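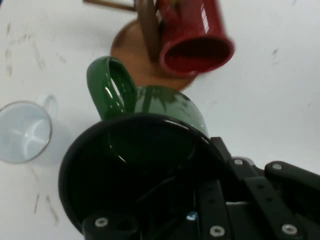
Figure 2. Close view, black gripper and ring-shaped mount.

4.2 Ownership without owners

Our interviewees were asked to say which mugs in their workplace kitchen belonged to whom. Most answered at once and with great confidence, and most were contradicted by the next person through the door. Of the 51 people we spoke to at Wellham and Jamitz, 21 claimed at least one mug that a coworker also claimed. Neither side in these disputes could produce a receipt. Rathore and Abubakar report a similar pattern for umbrellas, though umbrellas at least have the decency to leave the building.

We separate formal ownership (the person bought the mug or was given it) from customary ownership (the person has drunk from it long enough that others feel rude picking it up). The second kind was by far the stronger. One respondent at Jamitz had gone without coffee for most of a morning so as not to use a mug left behind by a manager who retired in May. The manager, reached by phone, did not remember the mug.

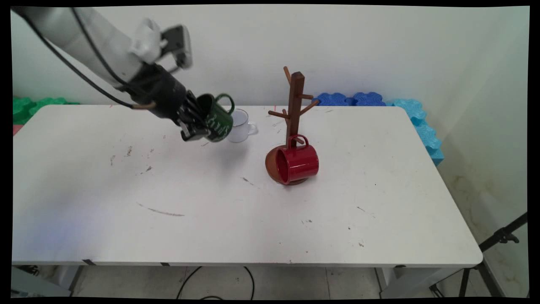
Customary claims depend heavily on a mug being easy to tell apart from its neighbors. Respondents described their own in terms of color, chips, slogans and, in one case, smell. Plain mugs drew almost no claims and were treated as common land, to be grazed by visitors and the accounts department. The contrast is easy to grasp with a dark green mug with white lettering next to a white enamel one: the first invites a claimant, while the second could pass through a dozen hands before anyone thought to object. Lettering mattered even when the words had nothing to do with the drinker. Two respondents defended mugs promoting firms they had never heard of.

Storage complicates the matter. Shakya and Rana treat the mug tree as a neutral device, but our interviews suggest that a given peg can be claimed as firmly as the mug on it – in several offices, more firmly. At Wellham, hanging a mug on the wrong peg was rated a worse offense than failing to wash it. We return to washing in Section 4.3, with some reluctance.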